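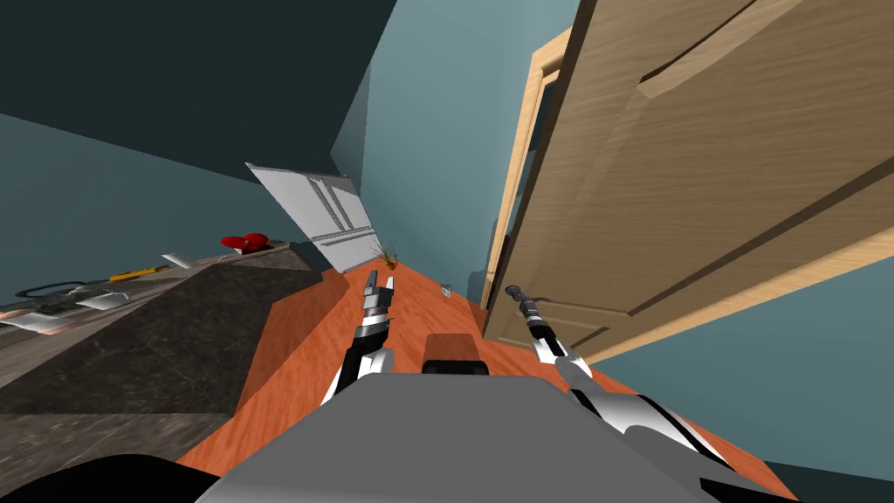
Yee-man Yip
Plekley 机器人社指导教师，本数据集的整理人

分类：学生项目 / 仿真数据 / 数据说明
2021年9月21日，Yee-man Yip 发布

Skemetstead 厨房双臂遥操作数据说明（README）

先说结论，省得大家下载完再来问我：这份数据可以拿来练手，可以拿来学怎么读轨迹文件，也可以拿来看看一群中学生在仿真厨房里会把两条机械臂开成什么样。至于能不能训练出一个会干活的策略，我目前不信。社里有人信，他们的意见我也写在后面了。

数据由 Plekley 机器人社的学生录制，全部来自仿真，没有一条出自真机。场景叫 Skemetstead，是我们自己给它起的名字，一间厨房，里面有一段橙红色的木纹台面，旁边接一块深色的石质台面，墙是蓝绿色，一侧有一扇浅色木门。木台面尽头靠墙放着一小株细叶的绿植。机器人有两条臂，各带一个夹爪。录这批东西本来是为了参加 Dutadbridge 校际遥操作赛，赛后剩了一大堆文件，学生提议公开，我同意了，条件是说明文档由我来写。

为什么要由我写

之前的版本是学生写的，第一行是“高质量双臂操作数据，2,000 条示范”。这个数字不准确。我们录下来的一共是 2,040 条，有人觉得零头不好看就抹掉了，抹掉以后既对不上文件夹，也对不上校验表，外面的人要是照着写脚本，最后那一段会默默漏读。比数字更麻烦的是“高质量”三个字。我问了一圈质量是怎么定的，得到的回答是“看着挺顺”。

所以我和 Hanna Krajewska 花了一个假期把全部录像过了一遍，按下面“成功的判定”那一节的规则重新打标签。能被我们两个人同时认作成功的有 486 条。剩下的并非全是废品，里面有中途停掉的，有做完了但多碰了别的东西的，也有操作的人显然在玩的。我们没有删，只打了标签。请不要把总条数当成示范条数来引用。

任务

一共有三类任务，文件夹名就是任务名。

reach_far：左臂沿木台面向远端伸，夹爪停在绿植附近，不许碰到植物。右臂不限，多数人让它悬在台面上方。这一类最容易，也最没有信息量。

approach_door：右臂去够木门下部，夹爪张开，停在门板前面，左臂留在台面一侧。任务只要求靠近，不要求开门。有几个学生在备注里写了“开门”，那是他们的愿望，仿真里没有给这一步计分，我也没见过哪一条可以毫无争议地叫作开门。

two_arm_gap：两个夹爪在木台面上方互相靠近，保持一段空隙，再各自退回。这是从比赛规则里搬来的，赛方用它来检查两臂会不会撞在一起。我们用它检查出来的主要是操作者的耐心。

三类任务里都没有抓取。木台面上那个灰色小件从头到尾不是目标物，轨迹里也没有它的位姿标注。有人写信来问抓取成功率，我只能回答没有这个量。

谁录的，怎么录的

操作者共 16 名学生，年龄和姓名不公开，文件里只留编号。编号和本人之间的对应表在我抽屉里的一张纸上，没有电子版，请不要来要。每人分到的条数相差很大，勤快的和不来的都有，这会让任何“按操作者划分训练集和测试集”的做法变得很难看。我还是建议这样划分，结果难看总比虚高强一点。

录制从一月开始，断断续续录到赛前。中间换过一次手柄，换之前和换之后动作的手感差别很明显：旧手柄有死区，轨迹里常见一段完全不动，然后突然走一大步；新手柄没有这个毛病，可是学生刚换上时普遍手抖。元数据里的 controller 字段写的是 old 或 new。有一小批是 unknown，是我们忘了记，事后也推断不出来，我不打算猜。

头部视角是操作者唯一能看到的视角，录下来的画面也是这一路。没有腕部视角，没有第三人称视角。Ignacio Schumacher 当时主张加一路固定视角，我嫌文件太大没同意，现在看是我错了。只凭头部这一路，夹爪离门板到底还有多远，人眼很难判断，我和 Hanna 打标签时为这个吵过好几回。

成功的判定

下面的规则是打完标签之后才写成文字的，顺序反了，我承认这是方法上的毛病。打的时候我们靠口头约定，边打边改，改了就从头再过一遍，可总会有没改干净的地方。

reach_far 的成功：左夹爪末端进入远端区域并停住，绿植全程没有位移。区域边界见 zones 文件。

approach_door 的成功：右夹爪张开，停在门板前的区域里，没有与门接触。接触由仿真器的碰撞记录判断，不看画面。

two_arm_gap 的成功：两夹爪都进入中间区域，两臂之间没有碰撞，然后两边都退出。只退一边的算失败，这一条学生意见很大。
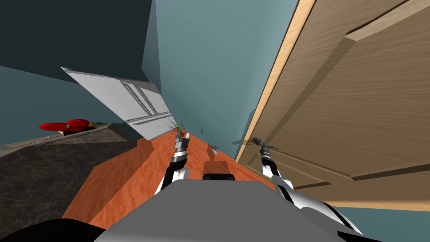 意见最大的是 Macarena Miranda，她是社里的学生队长，认为 approach_door 的区域画得太窄，很多“明明已经到了”的轨迹被我打成了失败。我把区域放宽后重跑了一遍，多出来的成功大部分集中在两名操作者身上，他们停的位置总是偏高一点。这到底说明区域太窄，还是说明这两个人习惯如此，我没有证据，她也没有。所以发布版保留窄区域，同时在标签文件里多加一列 wide_ok，谁愿意用宽的自己去取。

她另外提了一点，我觉得说得对，原样记下来：“老师判失败的时候从来不看这条轨迹用了多久，可是比赛是看时间的。”确实如此。本数据没有任何与时间有关的评分，一条慢得让人想关机的成功和一条利落的成功，标签一模一样。时长可以从时间戳里算，别指望标签告诉你。

文件结构

每条轨迹一个文件夹，文件夹名由任务、操作者编号和序号组成，里面有：

- state：两臂关节角和夹爪开合，左臂在前，右臂在后
- action：操作者发出的指令，与 state 同频
- head：头部视角的图像序列
- meta：任务、手柄、场景版本、备注
- label：success、wide_ok、reviewer

关于 state 和 action，有一个坑。早期文件里 action 比 state 早一拍，后来改成对齐，meta 里的 scene_version 可以区分。Kęstutis Dzene 写了一个 fix_offset 脚本统一处理，放在 tools 目录下。他是社里的毕业生，现在偶尔回来帮忙，脚本我试过，能跑，不过我没有逐条核对过输出。如果你发现处理后反而错了一拍，请先检查是不是跑了两次，这事我干过。

备注字段是学生手打的，中英文混着，有错别字，有表情符号，还有几条在骂手柄。我们只去掉了能认出人的内容，其余没有动。拿它做语言指令的人请三思。“往前一点点”在不同人嘴里差得很远，而且不少备注是录完以后补的，写的是当时想做什么，和实际做了什么未必一致。

我不相信的几件事

第一，不相信“仿真练好了，上真机只是换个接口”。社里没有这样的双臂真机，所以这句话在我们这里从来没有被检验过。赛后 Briggs 的人来做讲座，学生问起这个，对方讲得很乐观，我问有没有数据，对方说回头发给我，到今天没有收到。

第二，不相信在这一间厨房里得到的数字能说明别的厨房。台面的颜色没有换过，门没有换过，墙没有换过，绿植的位置也没有换过。一个模型只要记住橙红色那一条往哪边延伸，reach_far 大概就能糊弄过去。我让学生做过一个很粗糙的试验，把图像整个遮掉，只喂关节角，结果在 reach_far 上几乎没有变差。试验的代码丢了，所以我不给数值，请当作传闻看待，也欢迎有人认真重做一遍。

第三，不相信我自己的标签。两个人一致不等于正确，何况这两个人坐在同一张桌子旁边，会互相看脸色。我们没有做盲评。如果你愿意挑一批重新标，我可以把界面发给你，标完不管跟我们差多少都会放进仓库。

社里的另一种看法

公平起见，Ignacio 写了一段，我只改了标点：

“我觉得指导老师对这份数据太苛刻。我们队在比赛之前没有任何人碰过双臂遥操作，录到后面大家都能不撞臂地做完 two_arm_gap，这在前面的文件里是看不到的。如果有人想研究新手怎么变熟练，失败的那些反而最有用，而且每个人的序号是按时间排的，别的公开数据常常把这个顺序打乱。”

序号按时间排，这一点属实，我查过。“大家都能”这三个字，我保留意见，有两名操作者后期根本没有再录 two_arm_gap，当然也就没有撞过。

建议的用法

适合：教学演示，读写轨迹文件的练习，对齐和清洗的练习，新手操作行为的观察。

不适合：抓取研究，开门研究，泛化能力的评测，任何需要写“在真实厨房中”的申请书。

如果一定要报成绩，请同时写清楚用的是窄区域还是宽区域，有没有按操作者划分，有没有排除 controller 为 unknown 的部分。三样缺一样，我就没法把你的数字和别人的放在一起看。

磁盘空间：图像占了绝大部分。只想看关节轨迹的人可以单独下载 state 和 action 的包，解压以后大约是完整版的十分之一大小。

已知问题

- 个别 head 序列开头有重复图像，录制程序启动慢造成的，不影响 state。
- 有几条 approach_door 被放进了 two_arm_gap 的文件夹，文件夹名是错的，meta 里是对的，以 meta 为准。
- wide_ok 这一列对另外两类任务没有意义，统一留空，读的时候别当成失败。
- 操作者编号中间有一个空号，那名学生录了一次就转去了别的社团，并要求撤回，我们照办了。请不要来问是谁。
- fix_offset 在路径含有中文时会报错，Kęstutis 说知道了。

许可与引用

教学和非商业用途随意使用，注明 Plekley 机器人社即可。想用于商业产品的请先写信，我会先问你打算用它做什么，然后多半会劝你别用。引用时请写版本号，标签以后还会改，区域边界大概也会改。

反馈请在仓库里提 issue，附上文件夹名。只写“有一条不对”的，我找不到。

相关条目

- Dutadbridge 校际遥操作赛：我们队的赛后记录
- two_arm_gap 为什么两边都要退（Macarena Miranda）
- 旧手柄死区测量笔记
- fix_offset 使用说明（Kęstutis Dzene）
- Skemetstead 场景版本变更列表
- 招新：下学期遥操作小组报名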